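Small Storage > Boxes, Bowls & Drawers
Tags: catch-all, desk drawer, small wood boxes, decluttering

Bowl or drawer? One has to leave the table

lidless
Posts: 226

I own a small wooden cabinet, flat top, one drawer at the bottom facing front. I also own a light blue bowl. They live on the same black table, and between them they are supposed to hold all the little things that come out of pockets and bags. What happens is that everything goes in the bowl until the bowl can't take any more, then I move it all to the drawer, feel tidy for an evening, and never see any of it again.

The cabinet came from Hilatwood, back when they still sold seconds out of the side door. The bowl was in the kitchen when I moved in and has followed me through two apartments since.
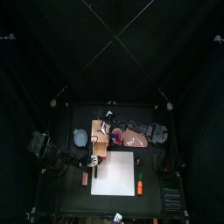

So I would like to pick one. The drawer has the advantage that guests can't see into it. The bowl has the advantage that I can. Please be as unkind as you need to be.

mothballs
Posts: 16

Drawer. A bowl is a drawer for people who have given up. I had one by the front door for years and I could have told you which layer was from which season.

kerf_and_turf

Disagree with mothballs completely, as is tradition. A drawer that small is where batteries go to be not quite dead. At least with a bowl you have to look at your mess every day, and sooner or later shame does its work.

What is the board for? If it's just lying there then you have three things on the table and you've only asked about two of them.

lidless

The board is a Rautiainen blank. I was going to make a tray out of it in January. You will notice I have not said which January.

It has ended up as the place where I sort. Bowl gets tipped out, things get pushed into piles, piles get looked at sternly. I know a towel would do the same job but the board has rounded corners and I'm fond of it.

tansu_curious

I'd keep the board before either of the others. Sorting on a dark table is miserable. I lost a black hex key on a black desk for most of a winter and it was right there the entire time, minding its own business. A pale board fixes that.

Is the bowl the kind with a little handle? I can't tell from up there.

lidless

It has a stubby thing on one side, same blue plastic. Handle, spout, I've never settled it. Too short to hold properly and I wouldn't pour soup with it. It does catch on the corner of the board when I put them down too close together, so in that respect it works every time. 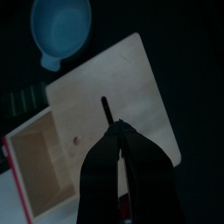 Last edited by lidless; edited 2 times in total. Reason: spelling, then more spelling

Anyway, I tried a week of no bowl, as ordered. Bowl went up on top of the fridge. By the third day there was a coffee mug doing the bowl's job, and I wanted my mug back, so the bowl came down again.

mothballs

That isn't a point in the bowl's favor. That's a point about you.

lidless

I did say unkind.

kerf_and_turf

The mug thing is real though. If you take away the place where stuff lands, it still lands. It just picks a worse place. We did this at my house with the hall table. Took the table out, very airy, very Scandinavian, and now everyone puts their keys on the stairs.

My vote: bowl for today's stuff, drawer for stuff with a job. Tape, the tiny screwdriver, spare fuses. Anything in the drawer has to be something you could name with the drawer shut. If you can't name it, out it goes.

tansu_curious

I like that rule and I would fail it immediately.

mothballs

Fine, but then the bowl has to be emptied every Sunday or you're right back where you started. And please put a liner in the drawer. Bare wood and loose coins sound like someone falling down a very small staircase. Senside sells felt by the strip, or cut up an old sweatshirt, which is free and already in the house.

kerf_and_turf

Do NOT put sweatshirt fabric in a drawer. It sheds. You'll be picking fuzz off your tape until you die. Cork or nothing.

mothballs

I've had fleece in my sewing drawer since the house on Hunham Street and I am still alive and so is my tape.

kerf_and_turf

Your tape is being polite.

lidless

I own no cork and I refuse to go to the store for a drawer this size, so soft cloth is leading. I have plenty of light blue. I didn't set out to match the bowl and I resent that I now care about it.

In the meantime I've tried the drawer test and passed on four items. Everything else I described as "the other one" or "that clip." There's also the question of what to do with things that are too cheerful for a drawer. Orange and green look fine against black. Shut them away and I'm back to a table the color of a tire.
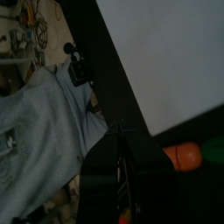 This post was last modified: October 6, 2021, 9:14 PM by lidless

Where I've landed for now: bowl stays, drawer stays, board stays, and the mug is mine again. Sunday is bowl day. I'm aware that I came here to get rid of one thing and I'm leaving with a chore.

mothballs

You asked which one had to go and you kept all of them. I want my vote back.

tansu_curious

I think it's a good result. The board can lean at the back when you're not sorting, and then you get the table back for whatever tables are for.

kerf_and_turf

Two things. One, don't lean the board, it'll cup if it stands near a heater. Keep it flat. Two, if you ever do make that tray, make the rim low, otherwise you've built a square bowl and we have to do this thread again.

lidless

Noted on the rim. No heater on that side, only a window that doesn't shut all the way, which I assume is also wrong.

kerf_and_turf

It is, yes.

mothballs

Report back after the first Sunday. And measure the inside of the drawer before you cut anything. The front always looks wider than what's behind it, and I say that as someone with a very narrow piece of fleece.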